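Adopción de un perro adulto procedente de criador: documentación exigible y periodo de adaptación

Comunidad Pastari -- Ayuda entre usuarios -- Perros -- Adopción y tenencia

Publicado por Meireles el 18/06/2019

Buenas tardes:

Me dirijo a los miembros de esta comunidad con el fin de solicitar orientación sobre un asunto que no he visto tratado en los hilos anteriores. Un criador con el que mantengo contacto desde hace meses me ha ofrecido una hembra de perro de aguas de 5 años, retirada de la cría, que responde al nombre de Arkia. El animal ha vivido siempre en las instalaciones del criador, en compañía de otros perros, y no ha residido nunca en un piso.

El criador la cede a cambio de los gastos veterinarios, que incluyen la esterilización y una limpieza dental, por un importe de 348 euros. Me indica que la operación se realizaría la semana anterior a la entrega. No me ha facilitado todavía ningún documento, si bien afirma que «todo está en regla» y que me lo dará el día que acuda a recogerla.

Mis dudas son las siguientes. En primer lugar, qué documentos debo exigir antes de aceptar la cesión y cuáles pueden entregarse con posterioridad. En segundo lugar, si conviene firmar un contrato aun cuando no exista compraventa propiamente dicha. Por último, cuánto tiempo necesita una perra de esa edad para adaptarse a una vivienda, teniendo en cuenta que en casa somos dos adultos, trabajamos en turnos distintos y no hay otros animales.

Añado que he convivido con perros durante toda mi vida, pero siempre los he recibido de cachorros. Agradezco de antemano su atención.

Demetrio Tejada
Colaborador de la sección

Estimado usuario:

La cesión de reproductoras retiradas es una práctica habitual entre los criadores y puede resultar muy satisfactoria para ambas partes. Conviene, no obstante, tratarla con el mismo rigor que la adquisición de un cachorro. El hecho de que el importe sea reducido no exime al cedente de sus obligaciones ni al adoptante de las suyas.

Respecto de la documentación, deberá usted solicitar, con carácter previo a la entrega, copia de lo siguiente:

Cartilla sanitaria o pasaporte del animal, con las vacunaciones y desparasitaciones anotadas, fechadas y selladas por un veterinario.

Justificante de identificación mediante microchip, en el que figure el titular actual. Compruebe que el titular coincide con la persona que le cede la perra. Si el chip consta a nombre de un tercero, la cesión debe paralizarse hasta que se regularice.

Informes de las pruebas de salud propias de la raza, en particular los relativos a caderas y ojos. Tratándose de una hembra que ha criado, estas pruebas deberían existir. Si no se realizaron nunca, el dato es significativo y debe usted valorarlo.

Historial de partos, con indicación del número de camadas y de las posibles cesáreas o complicaciones.

Informe de la esterilización y de cualquier otra intervención, con la medicación pautada y la fecha de la revisión.

El pedigrí tiene en este supuesto una importancia menor, dado que la perra no va a reproducirse. Puede entregarse más adelante o no entregarse, según lo que ambas partes convengan. 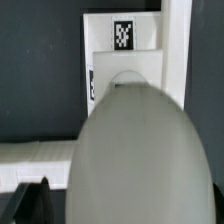
En cuanto al contrato, mi recomendación es firmarlo en todo caso. Un documento de cesión de una o dos páginas resulta suficiente. En él deben constar la identificación de las partes, el número de microchip, el estado de salud declarado, las cantidades abonadas y su concepto, y el compromiso de tramitar el cambio de titularidad. Algunos criadores incluyen una cláusula por la que el animal debe volver a ellos si el adoptante no puede mantenerlo. Es una cláusula razonable, siempre que no imponga visitas sin aviso ni penalizaciones desproporcionadas. Léala con calma y pida que se modifique lo que no entienda.

Le sugiero también que no recoja a la perra el mismo día en que se le entreguen los papeles por primera vez. Pida que se los envíen antes y muéstreselos a su veterinario. Un criador serio no pondrá objeción alguna. Si la respuesta es una negativa, o si los documentos se retrasan una y otra vez, tiene usted motivos para replantearse la operación.

Sobre la adaptación, no es posible ofrecer un plazo único. Una perra que ha vivido siempre en grupo y en un recinto exterior deberá aprender a permanecer sola, a caminar con correa por la calle, a subir en ascensor y a hacer sus necesidades fuera del domicilio. Esto último suele sorprender a quienes dan por supuesto que un adulto ya lo sabe. Trátela durante las primeras semanas como trataría a un cachorro en lo que se refiere a horarios y salidas, y evite las reprimendas.

Mi experiencia personal es la siguiente. Hace tiempo adopté en condiciones análogas a una hembra de la misma raza. Durante 20 días no salió de la cocina por voluntad propia y comía únicamente de noche. No la forzamos. Colocamos allí su cama, nos sentábamos a leer cerca de ella y dejamos las puertas abiertas. Una tarde apareció en el salón y se tumbó junto al sofá. El ascensor tardó bastante más y los autobuses no los ha tolerado nunca.

Los turnos distintos juegan a su favor, puesto que la perra pasará pocas horas sola. Aun así, practiquen desde el principio ausencias muy breves -- bajar la basura, recoger el correo -- para que no se habitúe a una compañía permanente que tal vez no puedan mantener siempre.

Solicite, si es posible, dos visitas previas: una en las instalaciones del criador y otra en la que pueda pasear con la perra fuera de ellas. El comportamiento puede variar mucho de un lugar a otro.

Reciba un cordial saludo.

Skeddale

Suscribo en parte lo anterior, aunque me parece excesivo pedir tanto papel para una perra que prácticamente regalan. La mía vino con la cartilla y el chip y no ha habido ningún problema.

Lo que sí aconsejo es un arnés que no se pueda sacar hacia atrás y una placa con el teléfono desde el primer minuto. Las perras de criadero, cuando se asustan, tiran hacia atrás y se escapan. Sirva como referencia.

Pastari2530

Estimado compañero:

Deseo precisar dos cuestiones que no se han mencionado.

La primera se refiere a la esterilización. Si se practica la semana anterior a la entrega, la perra llegará a su domicilio en plena recuperación, posiblemente con puntos y con collar isabelino, y coincidirán en el tiempo la convalecencia y el cambio de hogar. Le recomendaría acordar con el criador que la intervención se realice con mayor antelación, o bien que se aplace hasta que la perra esté asentada y la efectúe el veterinario de usted, descontándose su coste del importe pactado. Consulte además en qué momento tuvo el último celo o la última camada, pues el cirujano querrá saberlo para fijar la fecha.

La segunda concierne a la alimentación. Pida que le entreguen pienso del que consume habitualmente, en cantidad suficiente para la primera semana, y realice el cambio de forma gradual. Las alteraciones digestivas son frecuentes en estos traslados y no conviene sumarles un alimento nuevo. Pregunte también si come en grupo o separada. Una perra habituada a competir por el comedero puede mostrarse recelosa si alguien se acerca mientras come, y esto debe saberse antes de que reciban visitas con niños.

Disiento respetuosamente de lo expuesto por Skeddale en materia de documentación. Que una cesión haya salido bien sin papeles no modifica lo que procede solicitar. En cuanto al arnés, coincido plenamente.

Meireles
Autor de la consulta

Agradezco a todos ustedes sus respuestas, en especial la del señor Tejada por su detalle. He escrito al criador para solicitarle copia de la cartilla, del justificante del microchip y de las pruebas de caderas y ojos. Me ha contestado que enviará lo primero esta misma semana y que debe buscar los informes de los ojos, que conserva en papel.

También le he planteado lo relativo a la esterilización. No tiene inconveniente en aplazarla y en descontar el importe correspondiente, de modo que la perra sería operada por mi veterinaria una vez adaptada. Queda pendiente el texto del contrato, que redactará él. Cuando lo reciba, consultaré de nuevo en este mismo hilo si alguna cláusula me ofrece dudas.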